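Birkora Tabletop Picture Frame, Light Wood

Sold by Lultex
In stock. Ships from our Ludby warehouse.

Overview
Specifications
Setting up
Care
Packs and spare parts
Customer comments

Overview

The Birkora is a plain rectangular frame for a single photo or print. It has a narrow light wooden border, a glass front and a dark backing board with a fold-out stand. It's meant for desks, shelves, side tables and reception counters, and it's small enough to move with one hand when you dust.

Every frame ships without a print. The dark face of the backing board shows through the glass until you put something in, so an unfilled frame looks brown or nearly black from the front, depending on the light in the room. The glass is standard clear glass with no anti-glare coating. Under ceiling lights it reflects when it's lying flat, and much less once it's standing at its normal angle.

The border has a clear matte finish. The wood is not stained, and the tone differs a little from one batch to the next. If you are buying for a row or a group, order all the frames at once and we will pick them from the same batch.
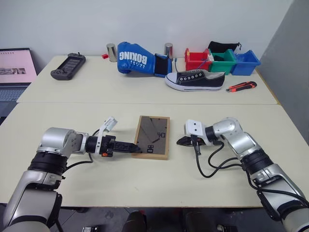
Can I use the Birkora without a mat?

Most customers do. The print sits directly behind the glass and is held flat by the backing board. If you're framing an original photograph that you want to keep for a long time, a thin mat is a good idea, as it keeps the surface of the photo off the glass. The frame takes a mat and a print together as long as the two are no thicker than a sheet of ordinary mat board. Anything thicker and the backing won't seat properly.

Specifications

Type: tabletop frame with easel stand
Border: light wood, clear matte finish
Front: clear glass
Backing: rigid board, dark on both faces
Stand: black, fold-out, fixed to the backing
Hanger: small metal clip on the backing
Print capacity: one
Frames per carton: 8
Cartons per pallet: 24
Frames per pallet: 192
Returns: 30 days, unused, in original packing
Catalog page: 43

Setting up

Lay the frame face down on a clean, flat table. A folded dish towel under the glass prevents scratches, especially if the table has crumbs or grit on it. Release the backing and lift it out by its edge. Don't pull on the stand to get the backing out. The hinge is strong enough to hold the frame up but it isn't a handle.

Wipe the inside of the glass with a dry lint-free cloth. There is often a little dust from cutting the board. Place the print face down against the glass, check it from the front, then put the backing in again with the stand pointing the way you want the picture to go. Press evenly around the edges until the board is flush with the back of the border.

Check the front once more before you stand it up. Prints slide a few millimeters when the backing goes in, and it's quicker to fix that while the frame is still on the table.

To open the stand, hold the border with one hand and swing the leg out with the other. Keep your grip on the wood and off the glass.
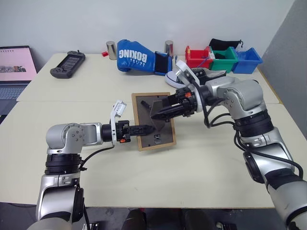

The leg should open until it stops by itself. Forcing it past that point bends the hinge, and a bent hinge is the most common reason for a returned frame. If the frame leans too far back on a slick surface such as glass or lacquer, put a small felt dot under the foot of the leg. It will hold.

For wall use, fold the stand flat and hang the frame by the clip on a single nail or hook. The clip is made for the weight of this frame with one print in it. Leave the stand attached — it folds close enough to the board that the frame hangs nearly flat.

Care

Dust the border with a dry cloth. For fingerprints on the glass, spray the cleaner on the cloth first and then wipe. Cleaner sprayed straight on the front runs down behind the lower edge of the border and can stain the print. Don't use furniture polish on the wood. It leaves a shiny patch that can't be taken off without damaging the finish.

Keep the frame out of direct sun if the print matters to you. The glass does not filter UV. Bathrooms and window sills over a sink are also poor places for it, because the backing board swells when it gets damp and then won't come out cleanly.

If the glass breaks, don't try to remove the print by shaking it out. Lay the frame face up on newspaper, lift off the larger pieces with gloves on, and turn it over only when the front is clear.

Packs and spare parts

The Birkora is sold singly, by the carton and by the pallet. Cartons are packed with a cardboard divider between frames and corner guards on each one. Please keep the dividers if you plan to store the frames again after an event. Stacked without them, the clip on one backing will scratch the glass of the next.

Spare parts are available for this model:

Backing board with stand and clip fitted
Glass panel
Metal clip, pack of 8
Felt dots, sheet of 30

We don't sell the wooden border as a separate part. The older Fothergill frame looks similar but is slightly deeper, and its backing will not fit the Birkora. If you have both at home, look at the edge from the side: the Fothergill has a step in the wood and the Birkora is straight.

Customer comments

"Bought a carton for table numbers at a wedding and used them for family photos afterward. The backs come off easily once you know where to press. One had a speck under the glass." — Hayley Lambert

"Good basic frame. I wish the stand worked for landscape too without leaning a bit. I put a felt dot on it and left it." — Colin Bainbridge

"Wood is paler than I expected from the catalog but it suits the shelf. Second order matched the first closely enough." — Amerley Nartey

Trade orders

For pallet quantities or same-batch requests, write to Nabila Pattinasarany on the Lultex trade desk. Include the delivery postcode and say whether you need a tail lift. Orders placed before noon are usually picked the same day. The Ludby warehouse closes for stocktaking in August, and pallet orders are held until it reopens.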